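4.2 Recording a tidy-up demonstration by hand

You have the Drallow software open and both hand grippers paired, so now comes the pleasant part, where you simply do the job yourself and let the robot learn from it later.

1. Set a bin on the table and start with just a few toys.
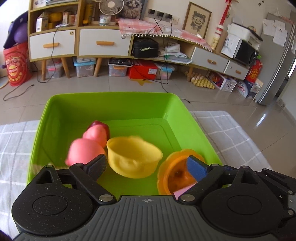
2. Press Record, wait for 2 beeps, then begin. Go a little slower than you would at home!

Note: Keep both hands moving smoothly, even when only one is busy. 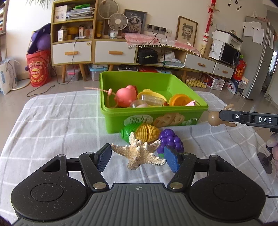 3. Vary the objects from one take to the next, so the robot meets plenty of shapes. A knobbly dried starfish asks for a different hold than a smooth plastic cup, and it's worth giving each a few takes of its own.

Caution: Do not squeeze brittle things fully closed.
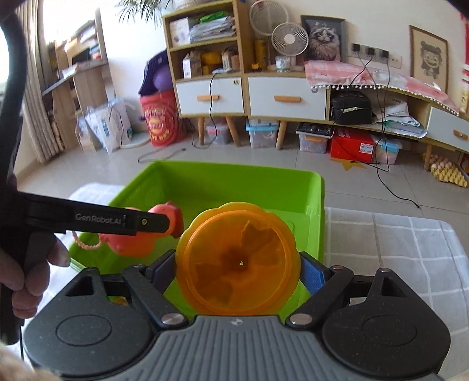 4. Press Stop and name the take. Sheila Furnival, who wrote our first lesson set, likes to record 19 takes before a coffee, and we think that's a lovely pace.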